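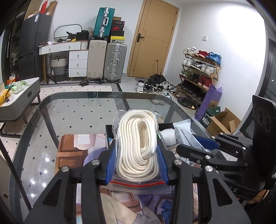
6.3 Bagged Item Slips or Jams in the Jaws

Applies to Planstead hand-held grippers used in pairs. Stop work at once if a bag slips, or if a finger pad fails to release.

1. Hold both grippers still. Do not pull on the bag.
2. Lower the bag to the table and open the jaws slowly.
3. Check the pivot screws and both finger pads. Replace any pad that is torn or loose.
4. Close the jaws on the contents — never on the zip strip alone.

CAUTION: Keep the free hand clear of the linkage arms. Pinch injuries have been reported.

NOTE: Record the fault as code 69. After 3 faults in one shift, remove the gripper from use and notify Melina Tsakiris, Parkgate.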